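Isix 60 Baggage Screening Unit

The Isix 60 is a walk-through checkpoint unit for customs halls and small airports. It flags dense metal objects in hand baggage and holds the belt until an officer clears the alarm.

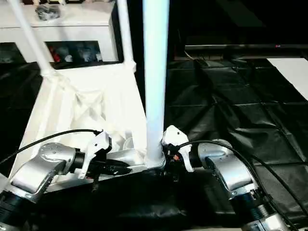
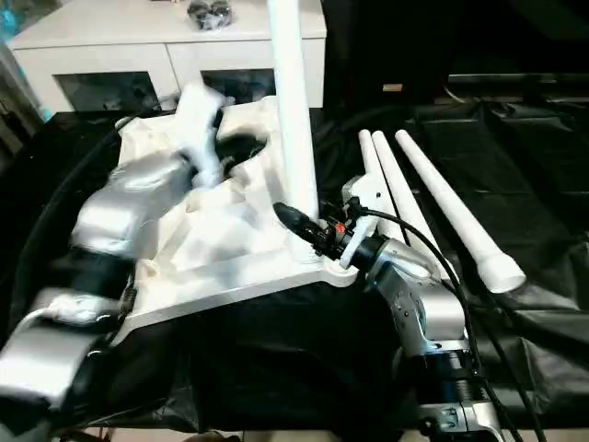 Belt load: 96 kg
Warm-up time: 5 minutes
Alarm log: 1000 entries, oldest overwritten first

Supplied with the Ostach shielded bin — one per lane. The bin is for holding flagged items only and is not rated for live ordnance.

Spare parts: Kovačević, Brosham office. Contact Zdenka Grgić.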